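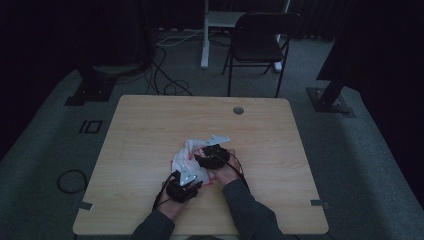

The gauge at Skerkness read 2.47 metres when Annick Caron arrived, and the logbook said 2.32. She wrote both figures in pencil and underlined the second.

The difference was 15 centimetres. A float gauge can drift by that much if the counterweight cable slips on its drum, so she opened the housing and checked the cable. It was seated. She checked the clamp screws, the clock and the paper. The pen was tracing a clean line in purple ink. By the line, the lake had been rising since two in the morning.

There had been no rain in March. The dam at Kedell was closed and the gate log, which she had read over the phone with the operator at Tevville, showed no movement.

"Wind set-up," the operator said. He had a cold.

"There's no wind."

"There might be some at your end."

She looked at the lake. It was grey and flat as far as the pump house. She said she would call back.

The staff gauge was bolted to the old jetty, 300 metres along the shore. She walked there with the level and the tripod over her shoulder. The staff gauge also read 2.47. She set up over the benchmark, a brass pin in a boulder, and shot a line to the top of the staff. The pin should have stood 1.906 metres above the gauge zero. She got 1.756. She levelled the instrument again, shot the line in reverse and got the same.

The water had not risen. The jetty and the float gauge had gone down, both of them, by the same amount, or the boulder had.

She sat on the tripod case and worked through it. If the boulder had dropped and the gauges had stayed put, the water was higher and the Tevville figures were wrong. If the gauges had dropped, the boulder was good and the lake stood where it always had. The pin agreed with the second case. One measurement more would settle it, from the second benchmark, which was on the church step.

Castaño had set that one. He had kept the Skerkness station before her for most of his working life, and his handwriting filled the first 47 books. He wrote his sevens with a bar. In the margin of the last book, beside the date he retired, he had put: shore moves a bit, allow for it. There was no figure. She had asked the district office about it in her first year and they had told her to disregard remarks without a figure.

The run to the church took most of the afternoon, with six turning points. A dog followed her for the middle two and lay down beside the staff at each. She closed the loop at the boulder with an error of three millimetres, inside tolerance.

The boulder had not moved. Neither had the church.

At the gauge house the pen had flattened off. She measured the slab at its four corners and found it level, which meant the whole strip of shore had settled together without tilting – hut, jetty, path and probably the row of willows. There was no crack in the concrete. The door still closed properly.

She telephoned Tevville at ten to six.

"Put the lake at 2.32," she said. "The station's down fifteen."

"Down where?"

"Down. Enter it as a datum shift."

"The form wants a cause."

She could hear him blowing his nose. Outside, the water had reached the second plank of the jetty steps, or the steps had reached the water.

"Leave that one blank," she said. "I'll send the reductions tomorrow."

She wound the clock, changed the chart and initialled it. Then she took down Castaño's last book, found the margin, and wrote 0.150 after his remark, in pencil, with the month.

Print this page
E-mail this story
4 comments | 15 shares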